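Treatment of an unfunded capital commitment when a limited partner transfers its interest 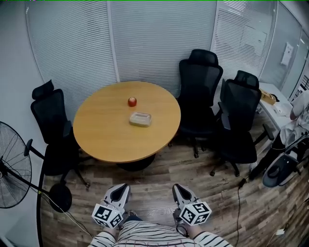 Posted by Kelly Paiva
Community Help > Private Funds > Transfers and Secondary Sales
25/02/2023
2 replies

I serve as finance officer for a small family foundation. The foundation holds a limited partner interest in a venture fund managed by Veruvel. Our original commitment was $1,000,000, of which 15 percent has not yet been called. The board has decided to reduce its holdings in private funds and has received an offer for the interest from a secondary buyer, Paline.

The offer is stated as a percentage of net asset value as of the end of December. Paline's draft purchase agreement provides that the buyer will assume all obligations arising on or after that date, including the unfunded commitment. It also provides that the foundation will remain responsible for "excluded obligations." The definition of that term refers to the return of distributions received before the reference date.

I would be grateful for guidance on the following matters.

First, if Veruvel issues a capital call after the reference date but before the transfer is completed, is the foundation required to pay it? Our auditor believes that we are, and that the purchase price should then be increased by the same amount. The draft does not state this clearly.

Second, once the transfer has been completed, can the fund still look to the foundation for the uncalled portion if Paline does not pay? The partnership agreement states that a transferring partner "shall not be released except with the written consent of the General Partner." We had assumed that consent to the transfer and consent to the release were the same thing.

Third, is it customary for a seller to remain liable for returned distributions without any limit in time? The foundation spends most of what it receives on grants and would have difficulty setting aside a reserve for an indefinite period.

I have read the general article on transfers in the resource section of this site. It deals mainly with tax reporting and does not address these points. The general partner's office has acknowledged our notice of intended transfer but has not yet sent its form of transfer agreement.

Replies

Fornedik_Admin

The three matters are governed by different documents, and it is helpful to keep them apart.

Capital calls before completion. Until the general partner admits the buyer as a substitute limited partner, the foundation is the partner of record. A call notice issued during that period will be addressed to the foundation and must be paid by the due date. Failure to pay may place the foundation in default under the partnership agreement, whatever the purchase agreement says. The penalties for default in venture funds are often severe and may include forfeiture of part of the interest.

Your auditor's view of the price is the usual one. Where the price is set by a reference date, it is normally increased by each capital contribution the seller makes after that date and reduced by each distribution the seller receives after that date. You should ask for a clause that says so in plain terms. Please also confirm whether amounts called for management fees are included in the adjustment. Some buyers' drafts refer only to contributions "for investments," and a seller who does not notice the wording may bear the fees without reimbursement.

Release from the unfunded commitment. Consent to a transfer and release of the transferor should be treated as separate matters unless the transfer agreement combines them. On the language you have quoted, the foundation should request an express release. Many general partners will provide one if they are satisfied with the buyer's ability to meet future calls. If Veruvel declines, the foundation would have to rely on Paline's promise to assume the obligation and on any indemnity in the purchase agreement. The financial strength of the buying entity would then be important. Please check which entity is signing. It may be a newly formed vehicle with few assets, in which case a guarantee from its parent fund may be requested.

Returned distributions. Sellers are commonly asked to keep responsibility for distributions they received before the reference date, and the reason is easily understood, as the seller had the benefit of the money. Responsibility without a time limit is open to negotiation. A seller may propose that excluded obligations pass to the buyer after a fixed period, and periods of 2 years are frequently requested. You should also review the clawback clause in the partnership agreement. If that agreement sets its own limit on when partners may be asked to return distributions, the purchase agreement should not extend it.

It would be advisable to obtain Veruvel's form before the purchase agreement is signed. These forms often contain an indemnity in favor of the fund and a requirement that the parties pay the general partner's legal costs. The purchase agreement should state how those costs are divided.

This reply is general information and is not legal advice. The foundation's counsel should review both agreements together.

gilani.reader

We sold an interest through Gilani and the transfer took over 15 weeks, mostly waiting for the general partner. Transfers in that fund were only accepted at the start of a quarter. Ask about this now.

On the unfunded part, our buyer took 100 percent of it and the manager signed a release with no discussion. I do not know if that is normal. I believe there was a fee as well, but I would have to find the paperwork.

Comment from Kelly Paiva

Thank you both. I have reviewed Paline's draft again in light of the first reply. The price adjustment clause does refer to contributions "in respect of portfolio investments," so management fees would appear to fall outside it. I have asked counsel to propose a change.

Counsel has also written to the general partner's office to request the form of transfer agreement, the next available transfer date and its position on a release. The signing entity named in the draft is a limited partnership that I cannot find in Paline's published materials, and we have asked for its most recent financial statements.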